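Teaching Robots by Demonstration: Questions We Get and the Answers We Can Defend

Last updated June 3, 2022

We run a small bench-testing outfit in Stotmont and we get a lot of mail from people who have just seen a sales demo. Most of it asks the same things. The answers below lean cautious. If you want the cheerful version, the vendors have one.

What does "teaching by demonstration" mean?

A person makes the robot do the job, the robot's motions and camera views are recorded, and a program is trained to produce similar motions when it sees similar views. That's all the phrase covers. The word "teaching" suggests that the robot grasps what you were trying to do. It gets the recording and nothing else. If you were trying to sort by color and you always happened to start at the left, it may learn to start at the left.

Is moving the arm by hand better than using a remote control?

Moving it by hand is easier to pick up. Most people can guide an arm through a simple push within a few minutes. The trouble is that your own hand and sleeve are in the camera view the whole time, and they won't be there later when the robot works alone. You also push harder than you think, and the arm's own force readings become close to useless.

Remote control keeps you out of the picture. It's slower, it has lag, and you lose your sense of touch. Our operators' first hours on remote are bad enough that we throw them out. Pick whichever one matches how the robot will be run, and be suspicious of anyone who says the choice doesn't matter.

How many demonstrations do we need?

Whoever gives you a number before seeing your task is guessing. For our Hirnley project, which is pushing small blocks around a board with a plain rod, we started with 100 and got a system that could do what we had shown it and fell apart when a block was turned a little. At 400 it was usable on a good day. We now have 1,775 that we're willing to keep, out of more than 2,000 recorded. The last few hundred bought us less than the first few hundred did, and we couldn't have told you that in advance.

Why did you throw some away?

Bad starts, operator daydreaming, long pauses while somebody decided what to do next. The pauses are worse than they sound. A program trained on hesitation will hesitate, and it doesn't know when to stop hesitating. We've watched an arm hang still over a board for a full minute, doing a very good copy of a person thinking.

We heard that mistakes should be left in. True?

Partly. A demonstration where the operator overshoots and then fixes it is useful, and we keep those. A demonstration where the operator overshoots and gives up isn't. The advice to "include failures" gets passed around without that second half. If you keep a failed run, mark it as failed, in writing, the same day.

Why practice on toy blocks? We don't make toys.

Neither do we. Blocks are cheap, they don't break, and you can tell at a glance whether the thing you asked for got done. Pushing is also harder than it looks. A star will catch on its neighbor, a cylinder slips off to one side of the rod, and a tight group in a corner has to be pulled apart before you can do anything with one member of it. If a system can't manage that, I wouldn't let it near your parts.

The reverse does not follow. A system that does well on blocks has shown you that it does well on blocks. We've had visitors look over the bench and start talking about kitting lines, and we ask them to slow down.

Can we just tell it what to do in words?

You can, within limits. On the Hirnley bench each recording is paired with a plain sentence, such as "move the green star away from the edge" or "put the red cylinder next to the heart." The sentences are written by people who watched the run. The program then picks up some connection between the words and the motions.

How strong a connection is hard to say. Try swapping in a word nobody used during recording and see what happens. Ours did fine with "push" and "slide" and went to the wrong block altogether on "nudge." Ask for this test at any demo. Bring your own sentences and don't hand them over beforehand.

Does it matter who does the demonstrating?

Yes, more than we expected. Everybody has habits. One of our operators always went around the far side of a block, another came straight in, and the program trained on both would sometimes split the difference and hit the block dead center. Since March we've had operators agree on a style for each task before recording. Some groups argue for variety instead. They may be right for bigger collections than ours.

Is the Oment controller any good?

It's fine. We use one. It drops the connection if left idle over lunch, and the grip is too big for small hands. The claim in the leaflet that a new user is "productive in one session" depends on what you call productive. Ours were able to produce recordings in one session, and we kept very few of them.

What about Idahosa?

That's the software we use for storing and replaying runs. Replay is the part worth paying for. Watch your own demonstrations back at normal speed before you train on them. It's dull and it will save you a week. The automatic quality score is another matter. It favors short runs, and a short run can be short because the operator skipped the hard part.

Will this replace programming the robot the usual way?

For a job that's the same every time, no, and I don't see why you would want it to. A taught system costs more in labor up front, and when it goes wrong you can't open a file and find the bad line. Where things shift about and never sit the same way twice, it's worth a look.

Can we visit and see it run?

Yes, by appointment on weekday mornings. Expect to see it miss. We don't rearrange the board between tries to make it look better, and we'll let you move the blocks yourself and pick the instruction. Please leave food and drinks in the front room, and write ahead if you'd like a turn on the controller, as it needs setting up.

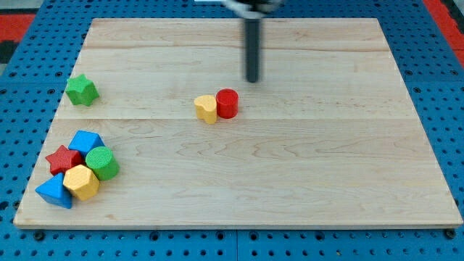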